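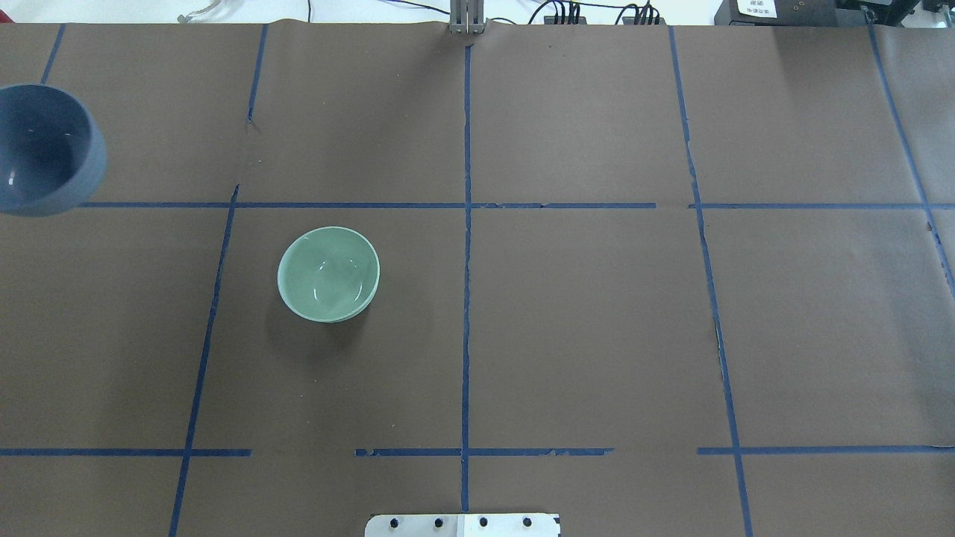
Re: [pottery-list] Taping out the sale tables

Oluwatosin Iyamu wrote:
> Brown paper over the whole tabletop, then blue masking tape to mark
> out the cells. One pot per cell. It worked well for the Lonard sale
> and we shifted 464 pieces. I'd like to do it at Ezeani in April.
> Any objections?

A few, yes.

I don't believe the tape sold anything. Lonard had a warm day and free parking. Put the same pots on bare boards and I'd bet on the same number, give or take a mug.

Second, the tape itself. Some of those strips have lifted or torn at the ends already, and there are gaps. The lines aren't straight either, which I could live with, but a sleeve will catch a loose end sooner or later and I don't want my bowls on the table when it does.

Third, one pot per cell. The little green bowl fits its cell nicely. Fine. What do I do with a 69 cm platter - tape a special one?

I will give you the brown paper. The celadon looks good on it, and so does the slate blue. Randik sells it by the roll, if you're buying.

So paper yes, tape no, unless somebody can show me what it's for. And please don't order up to 2,000 price stickers again. I still have most of the last lot.

Abimbola Etim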